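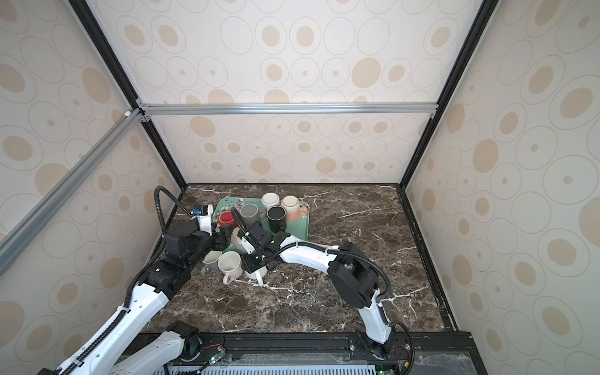 Chapter 6
Who Does the Leftovers?

When a company says it has automated a job, the first question to ask is which part of the job it means. The second is who does the rest. Press releases rarely answer either one, and managers often can't, because they bought the machine to do a task and only later found out how many tasks had been hiding inside it. Take clearing and sorting mugs, which most people would call one simple chore. A mug can stand upright, rest upside down on its rim, or lie on its side with the handle pointing anywhere. Two robot arms over a tray of mugs have to deal with all of that, plus the mugs that sit off the tray on the bare tabletop. A dishroom worker takes in the whole mess at a glance and would not think to list it as a skill. It isn't on the job posting. It isn't in the wage either.

This chapter is about that gap. We will look at how work gets divided once a machine arrives, who decides on the division, and why the savings that were promised so often show up later as somebody else's extra duties. You do not need any engineering to follow it. You do need some patience with numbers, and a willingness to doubt them.

6.1 The case of the Danudmont dishroom

Danudmont runs the food service in a large office complex. Its dishroom handled 2,393 mugs on an ordinary weekday, along with plates, trays and whatever people left in them. In August the company signed a contract with a supplier called Metorico for a pair of arms that would sort mugs ahead of the washer. The proposal said the arms would take over "mug handling" and free up 46 staff hours a week.

Look at that figure closely. It came from timing workers at the sorting table and adding up the minutes. It counted every minute at the table as sorting. Reiko Sakai, who had worked in the dishroom for years before becoming shift lead, objected at the first meeting. People at the sorting table also scraped gum off saucers, answered the phone, pulled chipped mugs, and covered for whoever was on break. The timing sheet had one column, so all of it became mug handling.

Once the arms were running, the other work was still there. Some of it grew. Mugs had to be brought over in trays of a certain size, and too many on one tray slowed things down, so a person now loaded the trays. A stuck mug stopped the line until a person came and freed it. Sakai kept her own notes on stops for one month and took them to her manager – he thanked her and asked whether the staff could "load more carefully."

That request deserves a second reading. The machine's limits had become the workers' fault.

6.2 What the supplier counted

Metorico's own report called the project a success, and by its own measure it may have been. The report gave the share of mugs placed correctly out of the mugs the arms attempted. Mugs that a worker had already moved out of the way were not attempts. Neither were mugs on a tray that had been pulled and done by hand during a rush. A success rate can climb simply because people learn to keep the hard cases away from the machine, and the better they get at this the less anyone upstairs hears about it.

Fulgencio Bañuelos worked the early shift and did most of the tray loading. His pay grade stayed the same and his title changed to "automation attendant." He told a staff meeting that he used to talk to the person across the table and now he listened for the alarm. He also said his wrists hurt less. Both statements belong in the record. Critics of automation like to quote the first and vendors like to quote the second, and a student should be suspicious of any account that leaves one out.

6.3 Three terms you will need

Task: a piece of work small enough to describe and time.

Job: the bundle of tasks, habits and favors that one person is paid for. Most of the bundle is never written down.

Residual work: what remains for people after a machine takes a task, including new work the machine brings with it – loading, watching, clearing, explaining.

Before you go on to 6.4, pick a job you have held yourself. Write down everything you did in one hour of it, including the parts you would have been embarrassed to put on a timing sheet. Keep the list. We will use it again when we come to the warehouse at Mernia, where the managers tried the same exercise and stopped after 52 entries.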